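How to plan and budget for a two-arm bench cell (without the nasty surprises)

Posted 3/11/24 by the workshop desk at Jostmont

We get a lot of letters from small food labs, college workshops and community kitchens who'd like to buy a pair of small robot arms and put them to work handling packaged goods. Most of them already have a quote in hand by the time they write. It's usually a perfectly fair quote, too, but it covers the arms and the grippers and stops there, and the poor person who has to take it to the finance office finds out about the rest a bit at a time over the next year.

So we've written down how we go about it ourselves. Grab a cup of tea, as it runs on a bit. All our prices are in Canadian dollars before tax, and they're what we paid, so please treat them as a starting point and get your own.

Step 1. Write down what the cell has to pick up

Do this before you open a single catalogue. Walk over to the shelf and make a list of the real items, with the widest dimension, the weight and the surface of each. Cans, jars, cartons, pouches, whatever you've got. Ours was mostly canned fish and small jars, and the list filled most of a page by the time everybody had added their favourite awkward object (somebody wanted a honey bear on there, and fair enough).

The widest item tells you how far the fingers must open. The heaviest, plus the weight of the gripper itself, gives you the payload. People forget that second bit constantly! A gripper can eat up a good share of what a small arm is rated to carry.

Step 2. Decide whether you really need two arms

One arm will do for plain pick and place. You want a second if items have to be turned over or passed across, or if you need one side held still while the other side does something to it. Reading labels is the job that tipped us into buying two. Round things seldom land with the useful part of the label facing you, and a short can held up on its edge shows you a good deal more of its wrap than one sitting flat in a carton.

If you're on the fence, buy one arm and a bench wide enough for two. The bench is the cheap part, and you'll thank yourself later.

Step 3. Price the fingers separately

Grippers tend to be quoted with a standard set of fingers, and the standard set may or may not suit your list from Step 1. We budgeted for a spare set per arm and we've been glad of it. Fingertips wear, they get bumped, and every so often you'll want a different shape for a new product.

Ask the supplier for sample fingers before you sign. Hattori lent us a set for a fortnight, and Brokora asked for a deposit of $100, which came back to us without any fuss. Then try them on your own goods. A metal can with a raised rim is a good test piece, because the fingers have to bear on the rims and stay put, and you also want to see how much of the label they cover up. If you're scanning barcodes, hold the item the way the arm would hold it and check that the code is still out in the open.
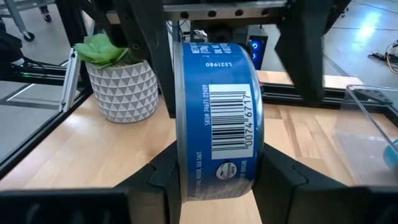

Step 4. Cost the bench and the frame

A joined-plank wooden top with black aluminum extrusion at the edges is a lovely thing to work on, and it's kind to anything that gets dropped. Slotted extrusion costs more than plain tube, but you can add a post, a brace or a camera mount wherever you like without drilling. Order extra brackets and fasteners at the same time. Our Plarville shop ran short twice, and both times the delivery charge came to more than the parts did.

We spent $985 on the top, the extrusion and the hardware for one bench. Leave yourself some open table around the working area for bins, and put a line in for the bins as well. Clear plastic ones are handy, as you can see what's left in them from across the room.

Step 5. Don't forget the computer and the cables

The computer that came bundled with our first quote was fine for moving the arms and not much else. If you plan to record from wrist cameras while the arms are going, ask what machine the supplier runs in their own shop and price that one.

Then there are the cables. Power, network, camera, emergency stop - it adds up in a hurry. Measure the run along the bench and down to the floor, add slack for the arm at full stretch, and set money aside for trays or covers wherever people walk.

Step 6. Ask these questions before you order

- What's the lead time on the arms, and is it the same for the grippers?
- Who pays the freight if a unit has to go back?
- Is training included, and for how many people?
- Are software updates part of the price, and for how long?
- Can we buy single fingers, or only full sets?

Our grippers arrived 11 weeks after the arms, which made for a rather quiet workshop. Get both dates in writing.

Step 7. Time the purchase

If your budget year closes in December, work backward from there. Allow 90 days from quote to delivery as a bare minimum, and longer if your purchasing office wants competing bids. It's also worth asking whether the supplier will split the invoice, with the arms in one year and the spares in the next. Both of ours said yes once we asked.

The blank planning sheet we use is available from the Jostmont front counter, or write to the workshop desk and we'll pop one in the mail for you.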